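I've been meaning to write this one up since March, and I kept putting it off – partly because I was cross, and partly because the fault was mine and I wanted a bit of distance before I told everyone.

Those of you who've been reading for a while will know that my evenings go on teaching a pair of simulated hands to tidy a kitchen. They live in a simulator called Garg, on a computer in the back bedroom, and the kitchen they tidy is one I've grown oddly fond of, marble and all. The job I'd given them was called Naledgate (I name my tasks after places that ought to exist and don't), and it is very simple to say: pick up the fruit, put it in the wire basket, let go, move on. A small child could do it while singing.

By the start of the month I had a controller that did it well. I'd let it run overnight, 2392 attempts in all, and came down in the morning with my tea to find a success rate so good that I rang my sister before breakfast. She was very kind about it. Then I did what I should have done first, and watched some of the recordings.

In the first few everything was lovely. Then came one where the hand closed on the fruit and went on closing, and the fingers sank gently into the skin as though it were made of warm butter. The fruit shivered for a moment, shot off sideways at a speed I'd rather not think about, and left the kitchen altogether. The log said: success.

I watched that one an embarrassing number of times.

There were two faults tangled up together, and it took me 14 evenings to pull them apart. The first was the grip force. I'd swapped the finger model for a newer one, the Darnis set, and it reads its force limit in different units from the old one. My old limit was 38, a perfectly sensible number before, and under the new model it was enough to crush a real piece of fruit to juice. A simulator can't make juice, so it let the shapes overlap and then pushed them apart again as hard as it could.

The second fault was worse, because it hid the first. My success check asked whether the fruit was off the counter and out of the hand. It never asked whether the fruit was in the basket! A fruit sailing away into the void meets both conditions beautifully. I found 130 runs that had been marked as good and had ended like that, and my controller had been learning from every one of them. No wonder it squeezed so hard.

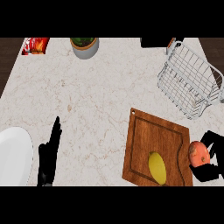 I went back to basics after that and decided to look hard at the moment of holding, with the right hand doing the work and the left one kept well out of the way. I step through it slowly now, checking the contact forces at each finger, and if any of them goes over the limit the whole run stops and is marked as a failure. It's a dull way to spend an evening, but I've come to rather enjoy it, with the radio on and the cat asleep on the printer.

The check has been rewritten too. It wants the fruit inside the basket, lying still, with the hand properly clear of it, and anything that leaves the kitchen is written to a separate list that I read before I look at the score. I've also put the units in the name of every force setting, which makes the file ugly to look at, and I don't care one bit.

What bothers me most is how close I came to sending that controller to the little workshop at Wellelmont, where they have a real pair of hands on a real bench and people leaning over it to see. The hardware there has its own limits, and I'm sure they'd have caught it, but I don't like the thought of leaning on somebody else's safety stop to cover my arithmetic. I've told them what happened and sent over the bad recordings, and they were very decent about it and asked for the new check to use themselves.

The retraining is running upstairs as I type. The score is a good deal lower than it was, and I haven't rung my sister yet.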